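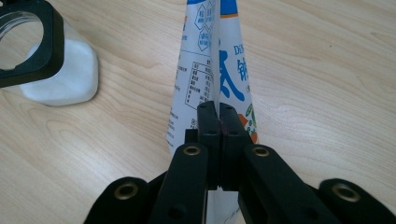 Clear jar with white powder, on the bench top.

Workshop notebook — Starkside shed
May, entry begun 7.40 am
Posted by the bench 2 log

Picking up from the last entry on the chalk ground for the Flivarham sign panels. The first batch went on too thick and crazed along the bottom rail. Second batch was thinned with more size and behaved better, but it took a grey tinge that I put down to the water from the old tank. Changed over to filtered water this morning.

Glue first. Soaked the hide glue overnight in cold water, then warmed it in the double pot and kept it under 60 degrees. It had a skin by smoko and I lifted that off. Tested a dab between finger and thumb, tacky in a few seconds, which is where I want it. If anyone else uses the pot, please put the lid back on. The last lot went off over the long weekend and the whole shed smelled of it.

Whiting went in through the fine sieve, a spoon at a time, left to sink by itself. No stirring until it stopped taking up the liquid. I used to stir from the start and got bubbles, and every bubble turned into a pinhole once the coat was dry. Stirred slowly with the flat stick after that and strained it through an old stocking into the clean tin.

Panels are the Tanner offcuts, sealed both faces with weak size yesterday. One had a knot I didn't like the look of. Put a patch of muslin over it and sized that down as well. Marked it on the back in pencil so we can compare it with the others come winter.

Coats:
1 — thin, scrubbed in with the hog brush. Dull in under an hour.
2 — across the grain.
3 — along the grain. Slight drag at the left end, glue was cooling.
4 — across again, pot rewarmed first.
5 — along. Stopped there.

The Skarnen recipe calls for eight coats but it is written for carved work that gets cut back hard. Flat lettering panels don't need it. Five is enough to sand to a good surface without going through at the edges.

Sanding will have to wait for tomorrow. 240 paper to knock the ridges off, then 400 on the cork block, dry. Mask on, extractor on. Vacuum the panels before bringing them into the paint room, not after. Last time the dust got into the open tin of signwriter's black and we were picking grit out of the lettering all arvo.

Colour test on the scrap piece from batch two: lampblack sat well, red oxide sank and went patchy. Thin coat of shellac over the ground fixed the red. It also warmed the white up a fair bit, so if the client wants a cold white background we shouldn't shellac the lot. Could try a second weak coat of size in its place. Will run both side by side on the knot panel.

Job number for the Flivarham panels is 2441, not the one written on the rack label. Label needs redoing.

To order: whiting, hog brushes (two inch), cork block. Muslin is fine for now.

2.15 pm — checked the panels again. No crazing on any of them. Slight cupping on the thinnest, so I've turned it face down on battens with a bit of weight at each end. Leaving the window shut overnight.

Recent entries
Rabbit skin or hide: size tests on pine
Rebuilding the Starkside drying rack
Lampblack in oil, second grind
Gilding size and cold mornings
Flivarham panels: first batch, cracked

This site uses cookies to remember your settings. By continuing to browse you agree to our use of cookies. OK | Manage preferences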